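Lenemwood Wash & Fold: Frequently Asked Questions
Last updated Feb 17, 2022
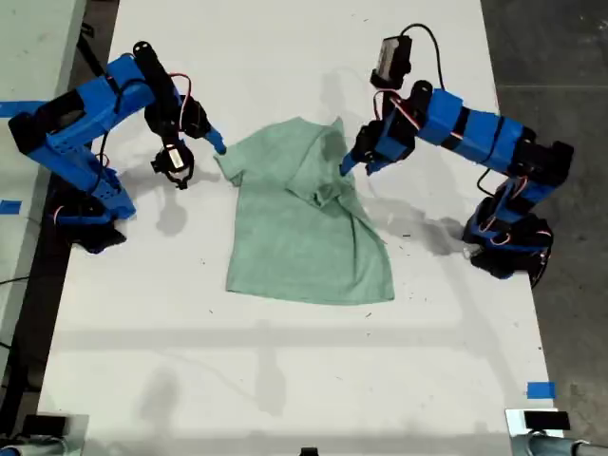 What do I need to do before I drop off my laundry?
Empty the pockets and close any zippers. You don't have to sort by color, and you don't have to fold anything. A T-shirt that comes in crumpled, like the green one in the photo, with the part near the collar folded over onto itself, gets opened up flat before it goes in the machine. Please do turn socks right side out.

How much does it cost?
Wash and fold is priced by the pound, with a 14-pound minimum. Current rates are posted at the counter in both shops. Comforters, sleeping bags and bath mats are priced by the piece.

How long does it take?
Orders dropped off before noon are ready the next day by closing. Orders with comforters can take up to 3 days.

Which detergent do you use?
Ralent, the unscented liquid. If you would like your own detergent used, leave it with your order and write your last name on the bottle. We don't use fabric softener unless you ask for it.

Can you get stains out?
Sometimes. Tell us where the stain is and what made it, if you know. Oil and ink are the hardest — we treat them once and will not keep going if the fabric starts to fade.

What temperature do you wash at?
Cold for colors, warm for whites and towels. We follow the care label when there is one. If the label has been cut out, we wash cold and dry on low.

Do you take dry cleaning?
Only at the Gondal Street shop. It goes out to a separate plant and comes back in 3 business days.

Where can I park?
Gondal Street has a small lot behind the building. At the Grandeo Plaza shop, use the spaces marked for 15-minute pickup.

What happens if I forget to pick up my order?
We send a text after 14 days. Orders are held for 70 days from the drop-off date, and after that they are donated.

Something is missing or damaged. What should I do?
Let us know within 96 hours of pickup and bring your ticket. Missing socks usually show up in the dryer — we keep a bin of them at each counter, and you are welcome to look through it.

Do you offer delivery?
Not at the moment. We plan to start in April for addresses in Lenemwood, with sign-up at either counter.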